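Unit 3: Sorting and folding household textiles
Handout for the practical, revised Nov 20, 2025
Notes by Nuria Beyene, with the drying tables from Yusri Lumbantobing

These notes cover the second half of the unit. Fibre identification was dealt with in the February block and is not repeated. Bring the care-label chart.

## 3.1 Terms

**Pile.** Fibres or loops standing up from the base cloth. Fleece, plush and terry all count as pile fabrics for our purposes.

**Ground.** The surface on which an item is laid for folding. In a domestic setting the ground is often another textile, usually a made bed or a blanket.

**Hand.** The feel of the cloth: stiff, limp, dry, slippery. Recorded in one word on the worksheet.

**Set crease.** A crease that stays when the cloth is lifted by one edge and lowered again. A crease that drops out under the cloth's own weight is called a *loose crease* and is ignored when grading.

**Return edge.** The edge that ends up on top after the first fold.

## 3.2 Choice of ground

A hard table gives the flattest result and should be used for shirts, pillowcases and table linen. The folding tables in the Garura room are 900 mm high, which suits most people standing. Work at a bed is done lower down and strains the back if it goes on for long, so change position between batches.

A pile ground behaves differently in three respects.

1. Friction. A light knit laid on pile does not slide. Smoothing strokes drag the underside less than the upper side, and the item skews. Lift and relay it; do not push.
2. Give. The ground sinks under the hand, so a crease cannot be pressed out by palm pressure alone.
3. Transfer. Loose fibre passes from the ground to the item. It shows most on dark cloth over a pale ground. Brush the ground before use and check the underside of the item after folding.

Colour contrast also matters. A dark item on a light or patterned ground has a clear outline, and the corners are easy to find. The inner creases are harder to judge, as dark cloth reflects little light and the folds in shadow merge. Move the item or the lamp until the light falls across the folds at a low angle. Overhead light is the least useful.

## 3.3 Reading an unfolded item

Before touching the item, note the outline, the high points and the direction of the longest fold. The outline gives the likely shape of the piece. The high points tell you where cloth has bunched. The longest fold is normally opened first, and many of the shorter puckers go with it.
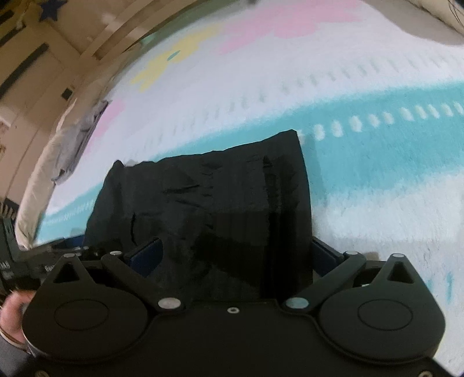
*Fig. 3.1. Black fabric, rumpled, on a fuzzy patterned blanket. Note the long fold near the right edge and the short creases through the middle.*

The piece in Fig. 3.1 is roughly rectangular, but the upper edge is wavy and rises to a pointed corner at the right. For the exercise, treat that corner as the reference corner. The deep shadow at lower right hides the surface; leave that part of the crease sketch blank and mark it "not read". Do not guess at the type of garment. The worksheet asks for outline and folds only.

## 3.4 Procedure for a small dark item on pile

- Take the reference corner in one hand and find the next corner along the same edge with the other.
- Raise the edge until the lower part of the cloth hangs clear of the ground.
- Hold for a slow count of 3. Loose creases should fall out.
- Lower the far edge first, then bring the held edge down towards you.
- Correct the corners by lifting. One lift per corner is normal.
- Fold the long side over by half. Align the return edge with the edge beneath it.
- Fold again across the short side and turn the item over to check for lint.

Items with set creases go to the pressing pile and are not folded at this stage. Very small items, such as socks or face cloths, are laid flat by hand without the raise.

## 3.5 Recording

Use the Ketico sheet, one line per item. Columns are: item number, hand, ground, set creases (yes/no), lifts, result. Result is graded A (edges aligned), B (one edge out) or C (refold). A grade C item is refolded once and entered on a new line with the same number followed by "r".

The class set kept in the Simanjuntak cupboard holds 188 items. Return each to its numbered shelf. Item 764 belongs to the pressing unit and has been misfiled with ours more than once; if found, hand it in at the desk.

## 3.6 Exercises

1. Sketch the outline in Fig. 3.1 and add the folds you can read with certainty. Use a solid line for long folds and a broken line for short creases.
2. Fold one dark knit on a table and then on a fleece ground. Record both and compare the number of lifts.
3. Repeat the second part of exercise 2 with the lamp moved to the side. State whether the grade changed.

Reading for the next session: Pludusov folder, section on stacking and shelf depth. Worksheets go in the tray by the door.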